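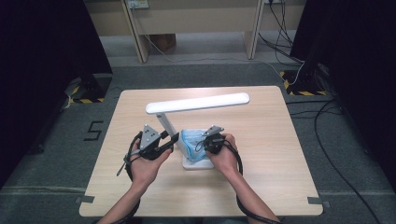
My sister moved to Irkum in July and I spent two weeks helping her get the apartment into shape. It was a slow job, mostly because the place faces north and the main room is dim by mid-afternoon. We talked about painting, but the lease says no. What made the difference was lighting. She had been relying on one ceiling fixture, and it put a shadow over whatever she was reading. A white desk lamp with a long flat head, like the one on the table up there, throws its light down across the work and takes up very little space. The base is small enough that you can still keep other stuff right next to it.

After that we did the hallway. Her landlord, Horacio Aravena, let us swap the old bulb for a brighter one and lent us his ladder. I also put a mirror opposite the bedroom door – 40 dollars at the secondhand store on Montes Street – and it picks up some of the daylight from the window.

The kitchen is still not right. There is a strip under the cabinets that flickers when the fridge kicks on, and I didn't want to mess with the wiring. Maite Manzano from downstairs has the same problem and gave us the name of an electrician. He can't come for a while.

All in, we spent about 100 dollars. Next visit I want to look at the curtains, which are brown and much too heavy for that window.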